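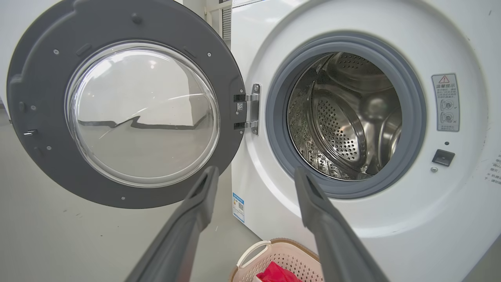
Dayana Cuautle replied: Same fault in the Plestcombe block. The cycle runs to the final rinse, then stops with the drain code showing. Cleaning the filter made no difference.

Ticket 217 — Laundry room, machine 12, drain fault
Opened: Nov 21, 2023
Status: awaiting part

Teodoro Barajas: Dayana, does yours share the standpipe with the utility sink? Ours does.

Dayana Cuautle: Yes, one pipe for both.

Teodoro Barajas: Filter removed and cleaned. Drain hose taken off at both ends, no blockage. Pump impeller turns by hand but catches once per turn. Ran drain only, empty: pump hums, slow flow, code returns after 98 seconds. Repeated with the hose in a bucket at floor level — same result, so the standpipe is ruled out on this one.

Montserrat Esquivel: Pump was last replaced in June. Check the plug on the pump lead before ordering. It was loose on the Gerkville machine.

Teodoro Barajas: Plug reseated, no change. Pump ordered. Machine isolated at the wall and water turned off.

Dayana Cuautle: Will do the bucket test here and open a separate ticket.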